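Spent Sunday afternoon at the Drasent game cafe, playing a tile-laying game called Clurnotau. Short thread for anyone thinking of buying it.

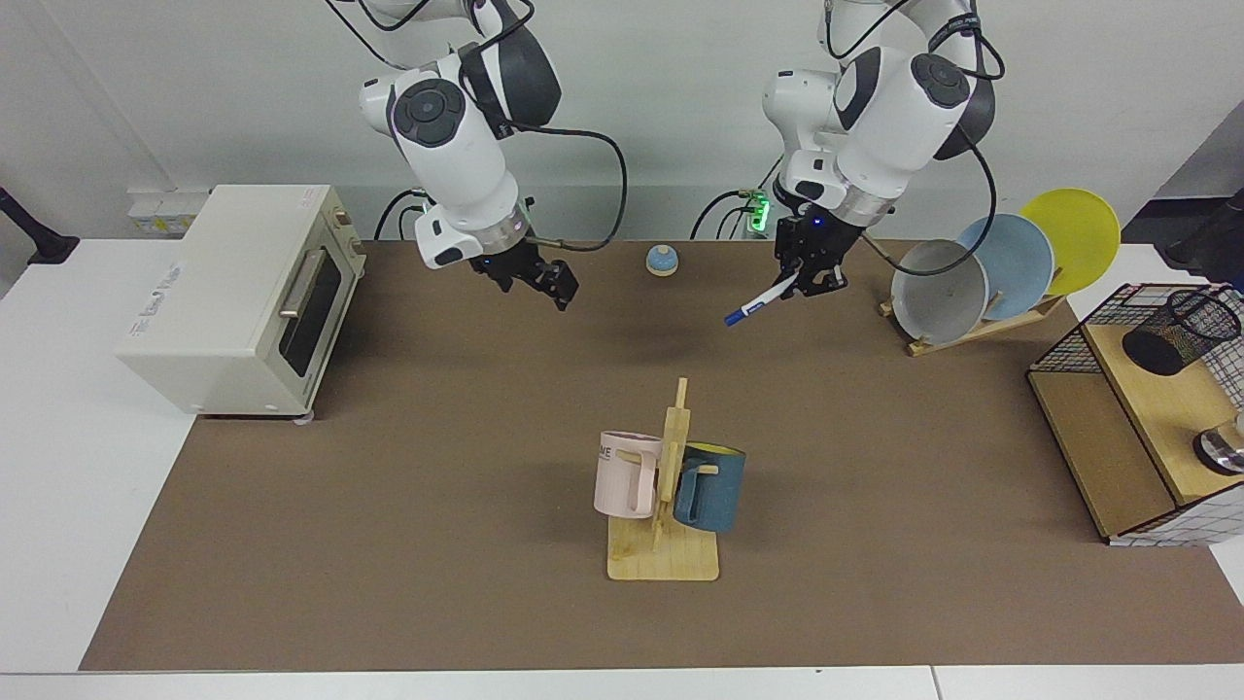 The box says 65 minutes. Our first game went well past that, and most of the extra time went into looking up the river rules. The second game was a lot quicker.

You draw 3 tiles, keep 2, and pass the last one to your left. Then you place what you kept and score any closed river right away. That's a full turn.

The passing is the best part. You get stuck with whatever your neighbor didn't want, and by the middle of the game you know what they're building -- so you start keeping tiles just to block them.

The rulebook is weak. River forks are on page 2, but the scoring for them is in the back under "Other cases." Read both before you start.

I played with Mehwish Bhutto, who has the older game from the same designer, Correia. She says Correia is tighter with two players. I've only played it once, so I'll take her word for it.

Two players is fine here but a bit flat. You pass tiles back and forth and there's not much to guess at. Three is where I'd start. Haven't tried four.

Tiles are thick and shuffle well in the bag. The score track is too small, and we bumped the markers twice. I'd use paper next time.

The publisher, Jeltova, printed 2000 copies in the first run. The cafe still had a few on the shelf when we left. A reprint is planned for November, no price yet.

I bought one. Will post again after a four-player game -- probably with a sheet for the fork scoring, if I get around to typing it up.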